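Flondalby Residents Association
Minutes of the August meeting, held in the Sonetti Room

The meeting opened at 7:05 p.m. The minutes of the previous meeting were approved with one correction: the Plitard Lane gate is locked at 10 p.m., not 9.

1. Parking on Plitard Lane
Complaints continue about cars left across the footpath near the school bend. The town has agreed to repaint the yellow line but gave no date. Cheema Paving quoted $580 to reset the 3 loose curbstones. Quote accepted, 5 in favor, 2 against.

2. Newsletter
The fall issue is short on copy. Articles are due by the end of the month. The cover is still undecided – the bridge or the orchard.

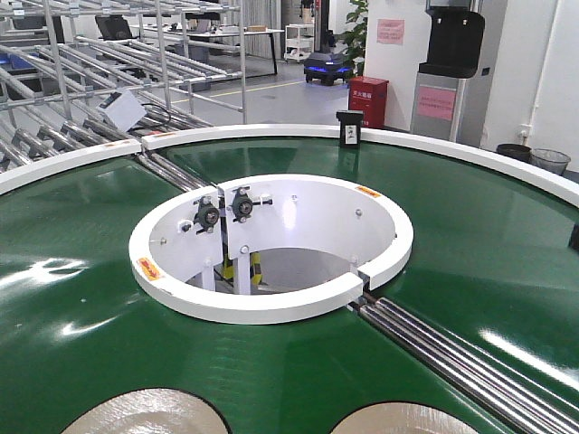
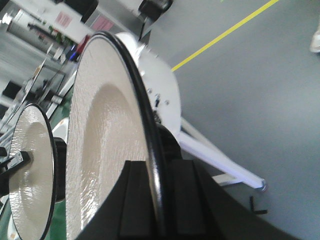 A resident of Sonetti Court asked that the newsletter go back to paper for those without email, and said the library copies were gone within a day last time. Agreed to print extra copies and leave a stack at the bakery.

3. Orchard
Pruning is put off until winter. The ladder is still missing from the shed. Anyone who borrowed it is asked to return it – no questions asked. The water barrel leaks at the tap and will be replaced.

4. Other business
The streetlight outside the Cheema yard is out again and has been reported. The request for a second dog waste bin was held over.

The meeting closed at 8:40 p.m. The next meeting will be in the same room, with parking first on the agenda.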